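Folding Table FAQ
Clinasholm Clothing Exchange
Last updated 02/04/2023

These are the questions we get most often about how clothes are folded and sorted before they go out. If yours is missing, ask at the desk.

Do I need to fold my clothes before I bring them in?
No. Bring them clean, in any bag or box you like. Everything goes onto the side table in a heap and gets folded one piece at a time at the main table.

How are pants folded?
Lengthwise first, one leg over the other, with the seams lined up. Smooth from the waist down to the hem, then fold in half or in thirds to fit the shelf. Leave the heavy end for last. It tends to bunch, and it is easier to straighten once the rest is flat. 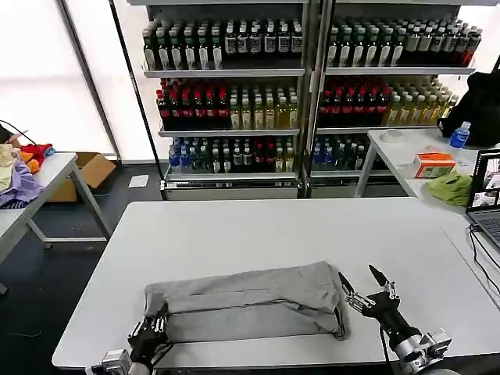
Light gray pants folded lengthwise on the main table.

What about T-shirts with a print?
Lay the shirt out and flatten it before making the first fold. Large creases under a print will show on the shelf. We don't iron over prints.
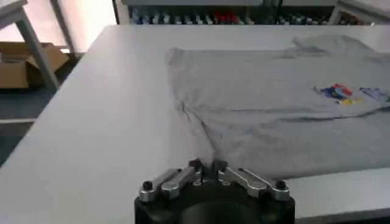

Text by Quách, Sorting Coordinator

I get asked whether a shirt has to be perfectly smooth. It doesn't. Soft wrinkles are fine on a cotton shirt. What I look for is a sleeve doubled under the body, which leaves a lump once the shirt is folded. Pull it out to the side before you go any further.

Which way does the shirt face?
Print up while you check it for stains, then print down to fold. The sides go in, the sleeves go back, and the hem comes up to the collar. Turn it over and the print should land near the middle — that way people can see what it is without unfolding it.
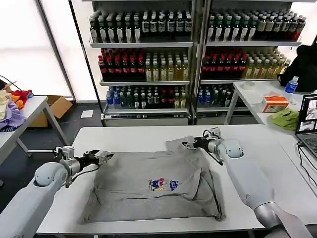 Gray T-shirt with a color print, partly folded.

Do you use a folding board?
We tried the Grovetti board in November and still have it. It works well for adult shirts and badly for anything thick. Most folding is done by hand.

How high can I stack?
5 pairs of pants or 22 T-shirts. Taller stacks lean.

What if a piece won't stay flat?
Press down on one side for a few seconds and tuck the loose edge under. If it springs back, roll it and put it in the Zullent bin. 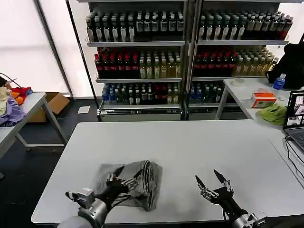 One regular wrote in to say that sweatpants never hold a flat fold at home and that rolling them from the waist works better. We agree, and rolled sweatpants are welcome.

How many pieces did you fold last year?
1,911, not counting socks.

Can I drop off socks?
Yes, in pairs.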